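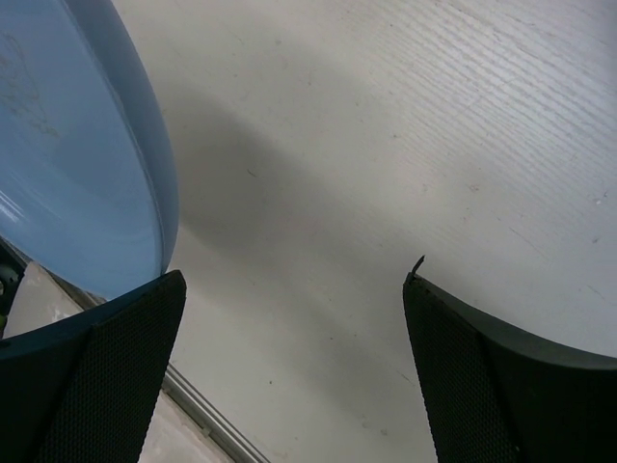

Item 3: Gripper fingers and mesh pads, wrist camera view, with the light blue object at upper left.

HEDEGAARD SITE
Cell Maintenance Group
Minutes of the September meeting

Present: Cell Operations, Maintenance, Safety, Parts Supply
Apologies: Quality
The meeting opened at 9:15 a.m. The chair was taken by Maintenance.

1. Minutes of the previous meeting
The minutes were accepted with one correction. Under item 4, "left cable guide" should read "upper cable guide."

2. Matters arising
2.1 The replacement lamp for the Firniner cell has been received and fitted. Closed.
2.2 The Brurden arm still has the old label on its control cabinet. Cell Operations will replace it at the next planned stop. Open.
2.3 Parts Supply reported no reply from the supplier on the price of spare pads. Open.

3. Salosex tabletop cell: condition of the gripper
3.1 Maintenance reported on the two-finger gripper. The wrist camera view attached to these minutes was reviewed. Both fingers carry the dark mesh pad on the inner face, and the fine cell pattern can be made out on each.
3.2 Attention was drawn to the tip of the right finger, where a thin, slightly curled black tab stands up. The group could not agree whether this is a loose flap of pad material or a burr on the finger itself. Maintenance is to inspect the tip by hand with the arm locked out. A burr is to be trimmed and the edge checked with a gloved finger. If the pad is lifting, it is to be replaced, together with the one on the left finger.
3.3 Pads on this gripper are replaced as a pair. Cell Operations asked whether a single pad could be changed to save stock. Maintenance did not support this, as the grip had drifted to one side when it was tried on the Brurden arm. The present practice stands.
3.4 The log shows 329 hours on the current pads. The previous pair was removed at 258 hours because of glazing. It was agreed that hours alone should not decide replacement, and that the surface will be checked at each weekly service.
3.5 After any work on the fingers, the open and closed positions are to be taught again and the cell run at reduced speed for over 6 cycles before release. The result goes in the cell log with the initials of the technician.

4. Salosex tabletop cell: work surface
4.1 Small dark specks and faint scratch lines were noted on the pale tabletop. Cell Operations will wipe the surface at the start of each shift with a damp lint-free cloth. Solvent is not to be used.
4.2 Safety asked if the scratches came from the finger tips. No cause has been established. Maintenance will check the lowest programmed height of the gripper against the setup sheet and report back.
4.3 Resurfacing was discussed and deferred to the winter stop.

5. Spare parts
5.1 Stock of mesh pads stands at 7 pairs. Parts Supply considers this enough for the quarter. Finger shells are not held on site, and a quote for one left and one right shell will be obtained.
5.2 Cell Operations asked that pads be stored flat in their sleeves. Several had been found bent in the drawer.

6. Actions
Inspect right finger tip; trim or replace: Maintenance, before the next production run
Check lowest gripper height: Maintenance, next meeting
Add surface wipe to the shift sheet: Cell Operations, this month
Obtain quote for finger shells: Parts Supply, next meeting
Replace cabinet label on the Brurden arm: Cell Operations, next planned stop

7. Other business
Safety reminded all departments that lockout tags must be signed and timed. Two unsigned tags were returned last month.

The meeting closed at 10:05 a.m. The next meeting will be held in the training room.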